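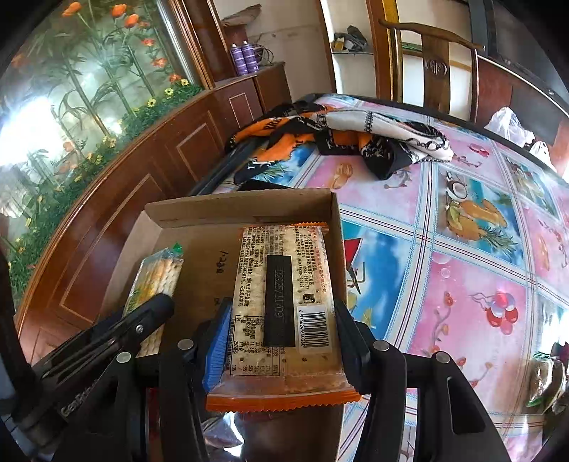 A packet of square crackers, with a second packet partly inside the cardboard box.

Why Do Crackers Have Holes?
Food Explorers, from the Didisar Children's Museum

Look closely at a square cracker and you will find small holes dotted across it. Bakers call this pattern "docking." Dough that is rolled very thin can puff up in a hot oven. The holes let steam escape, so the cracker bakes flat and crisp.

What is the wrapper for?
Crackers turn soft when they take in water from the air. A sealed wrapper keeps damp air out. The ends are pressed together tightly, and the ridges you see there are called crimps. A clear wrapper also lets shoppers see the food inside.

What does the printing tell us?
A packet has a great deal to say, in whatever language its readers use. The list of ingredients names what went into the dough. The nutrition table shows how much energy the food gives. A date code helps stores and families keep track of its age. The barcode - a row of dark bars with a number beneath - is read by a scanner at the checkout.

Try it at home
With an adult, place one cracker on a plate and leave another in a closed jar. Wait 3 days, then snap each one in half and listen. Which is louder? Please do not eat the test crackers.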